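Search this site Enter keywords Go

Unit 4 – Looking after the Belitz cell

Handout to go with the July session. Bring it with you, preferably without coffee on it.

The Belitz cell is one arm, one two-finger gripper and one wrist camera, and it spends its day picking fruit out of a bowl. Most faults logged against it as "robot problem" are finger problems or camera problems. Check those first, before you open the controller cabinet and make new ones.

4.1 Wrist camera check

Open the gripper fully and move to pose 30 on the Prekport pendant. Both fingertips should show at the bottom of the live view, with a wide gap between them. If one finger is missing, the camera bracket has slipped – loosen, square up, tighten, look again. Do not fix it by editing the offsets. Johannes Ngubane spent an afternoon undoing the last person who did.

Next, judge the background. A red bowl on red-brown veined marble is about as unkind as it gets: the stone is full of white veins and chips that a lazy threshold will happily report as objects, and a dark avocado gives you very little highlight to work with. The orange-yellow citrus is the easy one. Tune on the avocado.

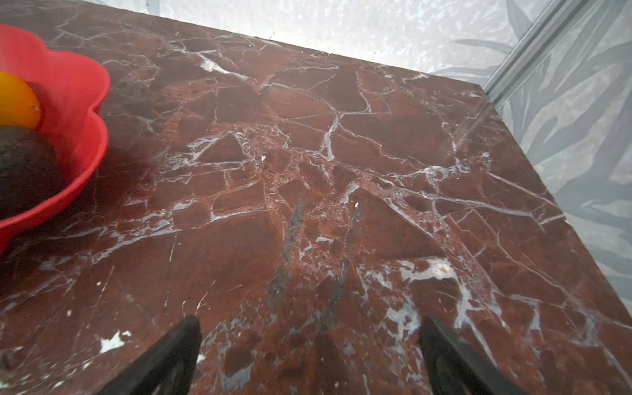

4.2 Fingers

1. Power down at the Baloyi switch and hang your tag on it.
2. Wipe both fingers with a dry cloth. No solvent.
3. Run a thumbnail up each inner face. Replace in pairs if you feel a nick (part 2783).
4. Power up, home the gripper, and write the cycle count in the log. Fingers are due at 3000. The record is 3183 and we are not proud of it.

4.3 For next time

Read the Kornska sheet on bracket screws, both sides.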